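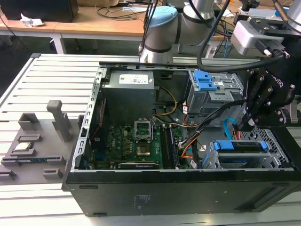
Zorica Kos wrote in after the last gallery to ask whether anyone still bothers with drive rails, and whether the plastic ones hold up if you pull them in and out a lot. She has a stack of old office towers in her garage and half of them rattle.

Yes, Zorica, we still bother! I love drive rails. The blue plastic in the cages is my favorite part of a case like this one, and to answer the question properly, they hold up well as long as you squeeze both tabs together before you pull. If you squeeze one side and yank, you get a crack at the bend, and then you get your rattle. Check the tabs first, then check that the drive is seated all the way back. Most of my rattles have been the second thing.

Welcome to the Funumgate gallery, fall edition. I'm Samina Rajput, I look after these pages, and this time it's all about the inside of the desktop tower: lid off, laid on its side, everything facing up at you like a little town. I've been taking computers apart for 14 years and I still get a kick out of the moment the side panel comes away. You never quite know what you'll find in there. (Dust, mostly. Once a very flat crayon.)

Tower on its side, panel off
Gray power supply at the top, drive cages with blue latches and a blue rail, green board in the middle with the socket open. Two memory modules standing up beside it, and that yellow loop of cable that I think is the prettiest thing in the whole case.

A few notes on working this way, for people getting ready to open their first one.

Lay it down. I know some people like to work with the tower standing up, and Babar Niazi will argue with me about it until the lights go off, but if the board faces the ceiling then a dropped screw lands where you can see it and gravity is helping you seat things. A heavy cooler hanging off an upright board while you fumble for the last screw is no fun at all. Laid flat, you can let go of anything and it stays put.

Look before you touch. Spend a minute with your hands in your lap and just follow the cables. Where does the yellow one start? Where does that thin red one along the wall go? Colors inside an old tower are a treat, and they're useful too, though don't trust them too far. The color of a SATA cable tells you nothing about what it does, it only tells you what the maker had on the shelf. Follow the cable with your eyes from one end to the other and say out loud what it joins. It feels silly and it works wonderfully.

Take your own photos. One wide shot before anything comes out, then a close one of each corner, and a close one of every connector that has more than one way to go on. Front panel leads especially. I have a folder on my phone with 3,244 pictures in it and I'd guess most of them are of front panel headers, and I regret none of them.

Jawad Bhutto would like me to add that you should unplug the machine at the wall and then hold the power button down for a few seconds before you go in. He's right. He'd also like me to say that you never open the power supply itself, ever, whatever the internet tells you, and he's right about that too. The gray box comes out whole and goes back whole.

On to the board.

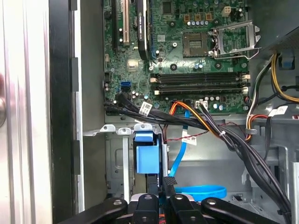 Reading time: 6 minutes

The board up close
Empty processor socket with its bracket flipped open, and the memory slots across the middle with nothing in them, white latches at the ends. Look at the fine gold contacts in that socket! The thick black bundle sweeping past below has a small barcode label wrapped around it, and over on the left there's one bright blue SATA port.

I could write pages about sockets. On the kind with contacts in the board instead of pins on the chip, those little gold springs are the most delicate thing in the entire computer. They're finer than hair and they bend if you so much as look at them crossly. So the rules at Funumgate are simple ones. No fingers in the socket. No cloth, no cotton swab, no blowing into it like an old game cartridge. If there's a plastic cover, it goes on the second the processor comes out, and if there isn't one then get the processor back in, or lay a clean box over the board while you go for tea.

To open one, press the lever down a little and out to the side, and let it come up slowly. Then the bracket swings back on its hinge. Processor comes straight up, held by the edges. There are small notches or a marked corner to show you which way around it goes, so find those before you lift and you'll never have that cold moment of wondering. Going back in, it should sit down under its own weight. The bracket closes over it, and the lever takes more force than you expect – the first time I did this I stopped halfway, certain I was crushing something. I wasn't. It's meant to be firm.

Old thermal paste gets cleaned off with isopropyl alcohol and a lint-free cloth, away from the board. New paste, a blob like a small pea, and let the cooler spread it.

Memory is the friendly part, and it's where I start everybody. Push the latches at the ends of the slot outward, and the module pops up a little and you can lift it out. Every module has a notch along the bottom that isn't quite in the center, and it lines up with a bump in the slot. Line that up, press evenly at both ends with your thumbs, and wait for the click. Two clicks, usually, one per latch. It's such a good sound. Zubaida Sial did her first swap with us last November and she made me stop talking so she could hear it, and then she took the module out and did it again.

If the computer won't start after a memory swap, don't panic and don't buy anything. Take the modules out and put one back, firmly. Try it. Then try the other one on its own in the same slot. Nine times out of ten it simply wasn't pushed home. The board's manual will tell you which slots to fill when you have a pair, and it really does matter, so download the manual before you begin (the model name is printed somewhere on nearly every board, though sometimes you need a flashlight and a bit of patience to find it).

Cards: one screw at the bracket, and then very often a small catch at the inner end of the slot that wants to be pressed or slid before the card will let go. Feel for it. People forget the catch all the time, me included. Older towers often have a beige PCI slot or two next to the newer ones and I always feel fond of them. I ran a sound card in one for years.

Cable bundles: leave the ties on if you can. Whoever built the machine thought about where that bundle should run, and it's generally a better route than the one you'll come up with late in the evening. Labels stay on as well.

Things people asked since the last gallery

Do I need a wrist strap? I wear one. Babar touches bare metal on the case before each part and has done so forever. Either is far better than neither, and stay off the shag rug.

What do I clean it with? A soft brush and short puffs of canned air, with the can held upright. Hold fan blades still with a finger while you do it. No vacuum cleaner inside the case, please.

Which screwdriver? A plain number 2 Phillips does very nearly everything in a tower. I have a Terkunico one with a magnetic tip that I'm unreasonably attached to, and the handle is falling to bits, and I won't hear a word about replacing it.

Where do the screws go? An egg carton! One cup per part, and write on the carton. The drive screws and the case screws look alike and aren't the same thread, so don't let them mix.

Can I bring my own tower to Funumgate? Please do. Bring the power cable as well. We have monitors and keyboards, and Jadoon Hall has plenty of outlets along the back wall. If you're coming over from Flutberg, the side door is the one by the bike racks.

The next gallery is going to be about laptops, so lots of tiny screws and ribbon cables, and Jawad is already collecting hinges for it. Zorica, send me a picture of that garage stack, I'd love to see which rails you've got – I have a drawer of spare blue ones and you're welcome to dig through it.

Page updated 8 October 2024. Words by Samina Rajput.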